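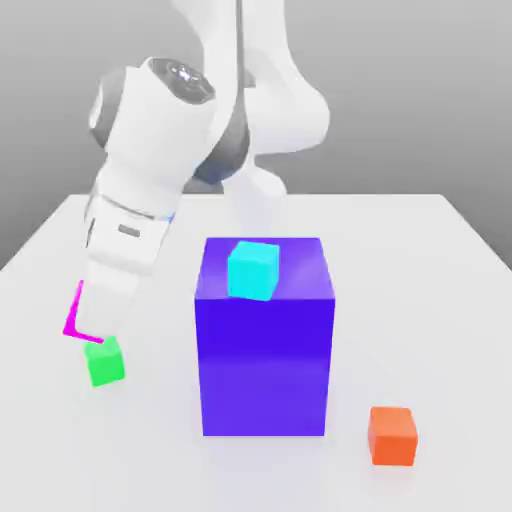 Skevurcombe shared workshop opens its robot arm simulator to home builders

SKEVURCOMBE, 29 Oct 2024 - The Skulden workshop has released the simulator its members use to plan and test moves for the robot arm they are building at the shop. The software is free to download and runs on an ordinary home computer. Builders do not need to own an arm to use it.

The project, called Cimex, began in February as an evening build. Members wanted a small arm that could pick up parts from a bench and put them down somewhere else. The simulator was written alongside the hardware so that people could work on the control code at home, without waiting for a turn at the bench.

The first practice task in the release uses a white arm over a plain table. Small cubes in green, orange and cyan are set out with a much larger purple box, and the cyan cube starts on top of the box. Users write a routine that brings the gripper to a chosen cube, closes on it and moves it to a new spot. The box makes the job harder, as the arm has to be sent around it or over it.

A thin magenta guide can be drawn in the view beside the gripper. It is a drawing aid only and has no effect on the arm or the blocks. Members use it when they are checking a pickup by eye, and it can be switched off in the settings file.

Each practice run has a limit of 200 steps. When the limit is reached, the run stops and the positions of the arm and blocks are saved to a plain text log. The log can be loaded again to repeat the run from the same starting layout. Block sizes, colors and positions are kept in a separate file that can be changed in any text editor.

The simulated arm is not a copy of the one on the bench. The Skulden build is still missing its final gripper, and its joints have more play than the model allows for. Code that works on screen should be run at low speed the first time it is tried on real hardware, with a hand near the power switch.

The software was tested by 24 members over the summer. Their main request was a clearer setup guide, and the release includes a rewritten one. A second practice task, stacking, is planned for version 2.

The computer used for the shop's own test runs was paid for by Hettiarachchi, a tool supply firm in Skevurcombe. The firm has no part in the design of the arm or the software.

Members can pick up a copy of the files at the front desk during open hours. Others can download them from the projects page of the Skulden website, where bug reports are also taken. Parts lists and drawings for the Cimex arm will be posted on the same page once the gripper is finished.

Press contact: Skulden workshop, Skevurcombe, projects desk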